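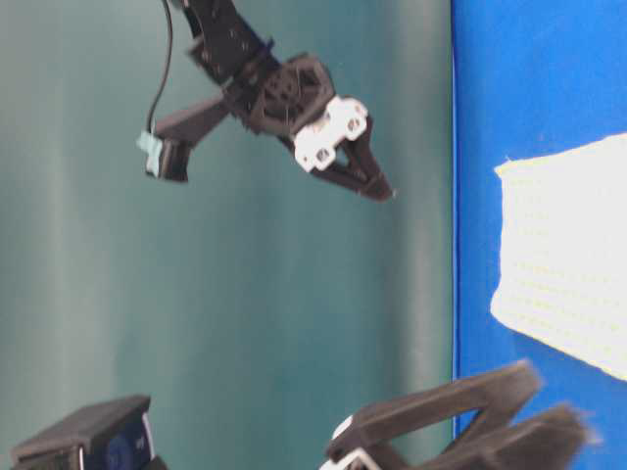

By Eilidh Aitken, Roston Communications
15 Nov 2022

ULLALEN - Roston has finished the first stage of Gomura, its project to gather hand-guided examples for a system that learns to handle soft and uneven goods. The set holds 478 recorded runs, made by 11 operators at the company's Ullalen workshop between May and the end of October.

Each run is one attempt at a short task, such as lifting an item, turning it over or passing it from one gripper to another. An operator steers the arms while the joint positions and video are saved together. Failed attempts are kept and labeled as failures.

"We threw out very little," said Girish Dwivedi, who leads the project. "If a gripper comes in at a bad angle and the operator has to back off and try again, we want the system to learn from that too."

The black grippers have two fingers each and are fitted with white brackets. Dwivedi's team changed the finger shape 3 times before settling on the present one - runs made with the older fingers are stored separately and are not part of the count.

Training on the first set is under way with Bansal, which supplies the computing. A second stage will cover 51 more items. Operators for that stage are being hired now, and no background in robotics is required.

Press contact: Eilidh Aitken, Roston, Ullalen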